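Office Support Skills - Course Handout
Unit 2: Refilling the Desk Stapler
Grernley Training Center, spring term (April intake)

Reading before the session: Steyn workbook, chapter on fasteners. Bring the Wamness supply list.

This unit covers opening the stapler, choosing the staple size and loading a strip. Jams are handled in the next unit.
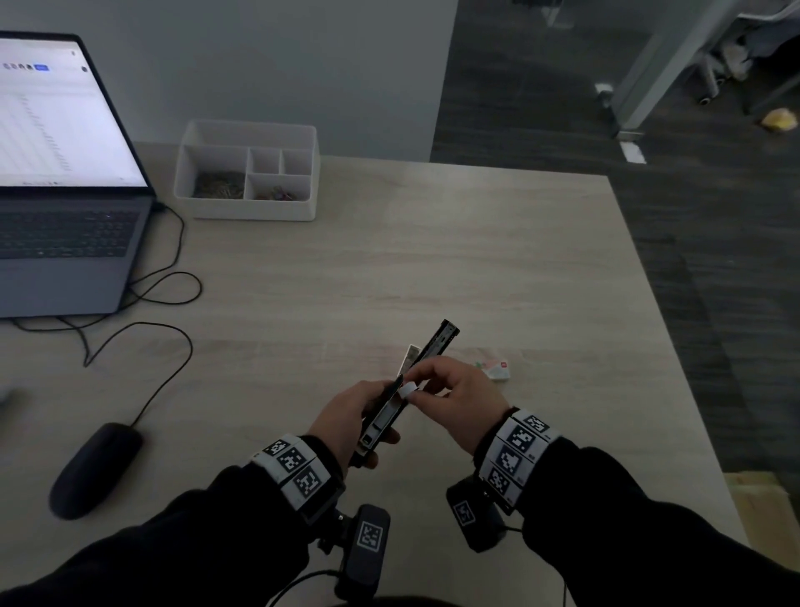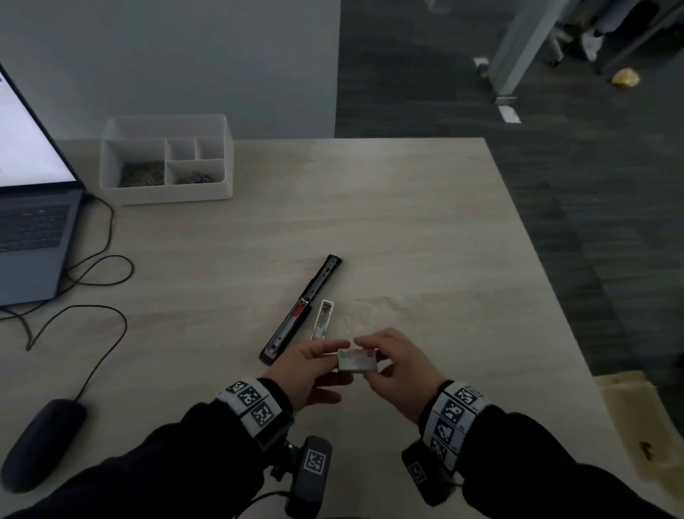
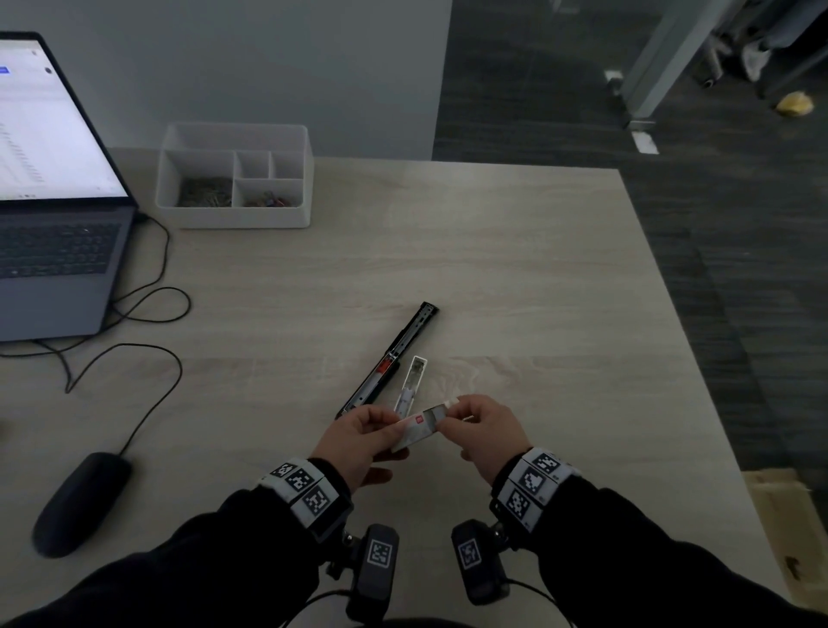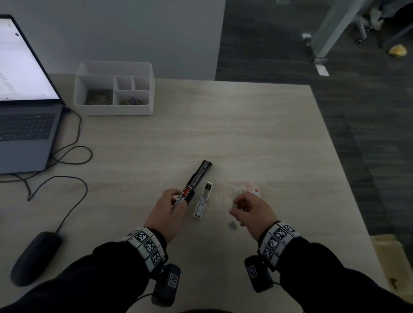
Fig. 1 (four views). Refill work at a desk with a laptop and mouse. In the second and fourth views the stapler lies open along its length.

1. Terms

Magazine: the channel that holds the staples.
Pusher: the spring-loaded block that moves the strip toward the front.
Anvil: the metal plate under the head that bends the legs.
Strip: a row of staples glued side by side. A full strip in the Flullov desk model is 200 staples; a half strip is 100.

2. Choosing staples

Check the size printed on the staple box against the size stamped on the stapler. Legs that are too long fold over each other on thin stacks. Legs that are too short do not reach through. Do not mix sizes in one magazine.

3. Procedure

Clear a space on the desk wide enough for the stapler at full length. Move loose papers first.
Lift the top arm until the magazine is exposed. On some models the magazine slides forward from the back - check before pulling.
Remove any short remainder of the old strip. Remainders of the same size can go back in behind the new strip.
Take one strip from the box and hold it by the sides. Strips break easily if held by one end.
Lay the strip in the magazine with the legs down. It should sit flat and slide freely.
Close the arm until it clicks.
Test on 2 sheets of scrap paper. Both legs should be folded flat on the back.

4. Storage

Close the staple box after use and return it to the drawer. Paper clips are kept in the desk organizer. Broken pieces of strip go in the trash, never back in the box.

5. Practice task

Open, load, close and test within 60 seconds. Repeat with a half strip. Record the staple size and the result of each test on the sheet at the back of the workbook.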